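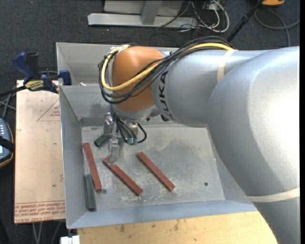 The KUKA arm at the metal bin, with three bars and two green blocks.

Projects > Plirix > Teaching Group > Minutes

Print this page
E-mail this page

Plirix Teaching Group
Minutes of the meeting held on 20 May 2019, in the small meeting room at Clomer

Present: Macarena Toledo (chair), Arsalan Arain, Noemí Espinoza, Faustino Magaña (minutes)
Apologies: Marisol Galindo, who sent written comments for item 4

The meeting started at 10 past nine.

1. Minutes of the last meeting

The minutes were accepted with one correction. In item 3 it was written that Arsalan would order the new finger plates from Fekard. It was Noemí who took this task, and she has done it.

2. Things to do from the last meeting

Finger plates. Noemí received an offer from Fekard and found the price acceptable. The plates are ordered, but the delivery date is not confirmed. She will telephone them again this week.

Floor marks for the operator's chair. Not done. Arsalan would like to wait until we know where the second screen will stand. Agreed.

Names of the recordings. Faustino has made the naming rule and it is in the shared folder. Two operators still use the old names. Macarena asked that the old names should be changed by hand one time only, and after this the program should refuse them.

3. Teaching by hand

Arsalan reported on the sessions where the operator holds the arm near the wrist and leads it to the part. The operators learn this way quickly. In his opinion it is still the best way to teach the first approach, from the height above the bin down to the bar.

The difficulty comes lower in the bin. The walls are high, and the operator has to put his own arm between the wrist and the wall in order to guide the last part of the movement. Then he cannot see the fingertips well, and the path becomes shaky just before the grip. Arsalan showed two curves on paper where this shake is easy to see. Noemí asked if the curves could be smoothed afterwards. Arsalan answered yes, but smoothing also takes away the small sideways correction which the operator makes on purpose, and this correction is what we want the robot to learn.

There was a longer discussion about the cables on the wrist. When the arm is led by hand, the operators sometimes hold the cable bundle together with the arm. Macarena does not want this. She asked for a written rule and for a proper handle. Faustino will draw a handle that can be fixed to the wrist on the free side. Until the handle is ready, hand teaching stops at the height of the bin edge and the rest is done by remote control.

Agreed. Noemí wished it to be noted that this will make each session longer.

4. Teaching by remote control

Number of demonstrations. The group has now 40 good demonstrations for the long bars, all made by remote control, and 14 for the green blocks. Faustino said that the blocks are behind because they take more time: when a block is against the wall, the operator has to push it free with one finger before he can close the gripper. Some operators push and some try to grip from above. Both ways are in the recordings at this moment.

Marisol's comments were read by Macarena. Marisol writes that we should not mix the two ways in one set. If one operator pushes and the other grips directly, the robot will receive two different answers to the same question. She proposes to choose pushing for every block which touches the wall, and a direct grip for all the others. She also asks that the operator says aloud which way he will take before he starts, so that it is in the sound recording.

Arsalan did not agree fully. He thinks that a block which touches a bar is a third case, and a push there will also move the bar. Noemí thinks this case can wait. After discussion it was decided to follow Marisol's proposal for blocks at the wall, and to put the third case aside in its own folder without using it for training.

Speed. The remote arm is limited to a slow speed inside the bin. Two operators asked for more. Macarena said no for now. She will look at the question again when the collision stop has been checked with the new fingers.

Delay. Noemí measured the delay between the hand controller and the arm again. It is better than in the old room but it is not even, and it gets worse when the video is being saved at the same time. She will try to save the video on another computer.

5. How parts are placed in the bin

Faustino asked for a fixed plan for placing the parts. Today each operator puts them as he likes, and most of them leave good space between the bars, which makes the task too easy. The proposal is eight starting layouts, with at least two where a bar and a block lie close together by the left wall. After each layout is used, the parts are taken out and dropped in again by hand, without arranging.

Agreed. Faustino will make the drawings. Arsalan asked that the drawings are simple, and printed large enough to read from the chair.

6. Storage of recordings

The disk holds 1,491 files from Plirix, including the failed tries and the tests from the beginning. Noemí wants to delete the tests. Macarena prefers to keep the failed tries, as Beltrán have asked for them in the project plan, but the tests may go. Noemí will make a list first and send it to everybody.

7. Visit from Beltrán

Beltrán would like to come in August and try the remote control themselves. Macarena will answer that they are welcome. Each visitor must have the safety talk before touching the controller. Arsalan will give it. It was not decided if visitors may also try hand teaching. This depends on the handle (see item 3).

8. Other business

Arsalan asked that operators write down their breaks. After a long session the grips become less careful and he would like to compare this with the times.

Tasks

Noemí: telephone Fekard; save video on another computer; list of test files
Faustino: drawing of the handle; drawings of the layouts; refuse old file names
Arsalan: written rule about holding the cables; safety talk; separate folder for the third case
Macarena: answer to Beltrán; tell Marisol the decision under item 4

The meeting closed at half past ten. The date of the next meeting will be sent by e-mail.

Minutes written by Faustino Magaña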